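From the Workshop: Two Sets of Fingers, One Yellow Handle

Mon 2 October

Hello again, friends of the Hatatholm workshop, and welcome back to those of you who were away over the summer. A good many of you wrote in July to ask how the gripper comparison was coming along (thank you, and sorry for the slow replies!), so I thought I would give it a proper corner of the newsletter this time. Rui Guerreiro and I have been working on long-handled tools, with the wrist camera running.
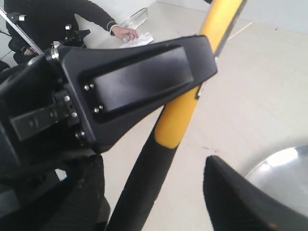
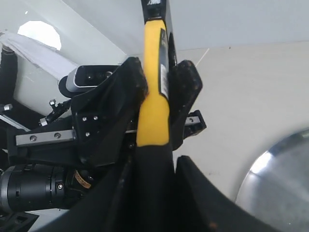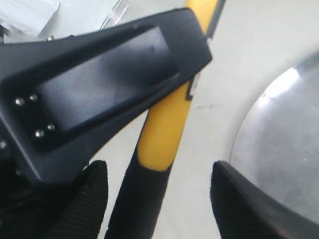

The yellow and black handle, seen from the wrist.

We had two sets of finger pads to try, the Steseo and the Wekerora, and we wanted to give them both a fair turn on the same arm. Each set got 60 grasps, starting with the handle at a slightly different angle, and Rui was very strict with me about not nudging anything into a friendlier position. I do nudge, I'm afraid. It is a hard habit to lose after so many years of tidying benches.

The Steseo pads are the softer ones and they were lovely on the smooth part of a handle, where they settled in and held on. What bothered us was twisting. A hammer has most of its weight up at one end, and if you take hold of it too low it wants to swing round between the fingers the moment the wrist tilts. The soft pads let it swing 3 times in the first session, always on a low grasp. The Wekerora pads are stiffer and kept the tool straighter, though they were fussier about where they closed – a little off center and we would have to open up and come in again.

Then there is the camera, which I could go on about all evening. Shiny bowls and pots near the tool gave us bright patches in the picture, and the depth readings went patchy right along with them. Rui turned the exposure down, which helped with the metal and made the black grips harder to pick out from the black fingers, so we went back and forth on it and settled somewhere in the middle. If any of you have found a setting you like for dark tools on a pale table, please do write and tell us!

Carolina Prata has been looking after the controller side, and she has the Lobo software closing more gently now than it did before the summer. She would like to see 1000 closes on each set of pads before she says anything about wear, and I think she is right to hold out for that, even if it means I have to wait for my answer. My own leaning is toward the stiffer pads for hammers and the softer ones for nearly everything else.

Next we move on to screwdrivers and a whisk or two. Rui is already printing a new bracket for the wrist.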